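3. The Build

3.1 Work Cell

The cell was assembled in a shared workshop in Judmont between other members' projects, and its size was set by the bench and floor space the workshop could spare. A green cutting mat with a printed grid marks the handling area. We chose it because it was already in the shop and because the grid lets an operator put objects back near the same spot between runs.

Both grippers are of the parallel type, with screwed-on fingertip pads that can be changed with one hex key. The pads end in a wedge so that they can get under flat or irregular items. We first tried square pads from the Aksoy kit, and these pushed light objects across the mat before closing on them. Each gripper has its own wrist camera, set close enough that both fingers stay in view over most of their travel. Figure 1 gives three wrist views, a to c.
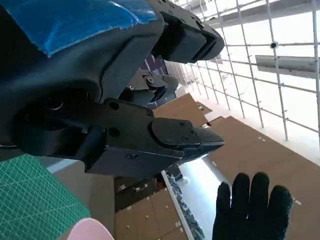 3.2 Handling Objects in a Bowl

The bowl task was added in December, after Wiebke Kleinschmidt pointed out that all our earlier objects had been rigid blocks. Food pieces have uneven surfaces and no two are alike. The curved wall also limits the angles from which the lower finger can approach - too steep and the pad meets the rim, too flat and the finger body does. In Figure 1b the jaws are apart, with the lower fingertip at or very near one end of the piece.

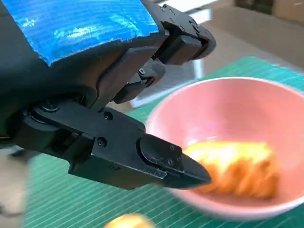
Reading time: 9 min

We recorded 320 attempts at this task and kept 111 for the comparison in Section 4. An attempt was dropped if the bowl had been moved by hand partway through or if either camera stream had gaps. Attempts lasted up to 359 seconds, the longest being those in which the operator backed out and started over.

The Stondero controller logs finger position at a fixed rate, and the camera streams are matched to it afterward by timestamp. This was enough for our purposes, but would not suit faster motions.

3.3 People Near the Cell

People work close to the arms, and a hand or sleeve often enters the wrist view. We did not remove these images. Figure 1c has a black glove and a ribbed knit sleeve above the open fingers, with a monitor, a table and cables behind.

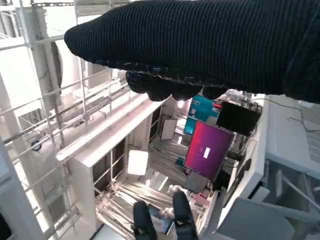
3.4 Limits of the Setup

Daylight in the workshop changes over the day, and we made no attempt to block it. Bright areas in the wrist views wash out, mostly along white parts. The Florkalden stand used in the first weeks also flexed under load, and the 600 trial runs made on it are left out of all results.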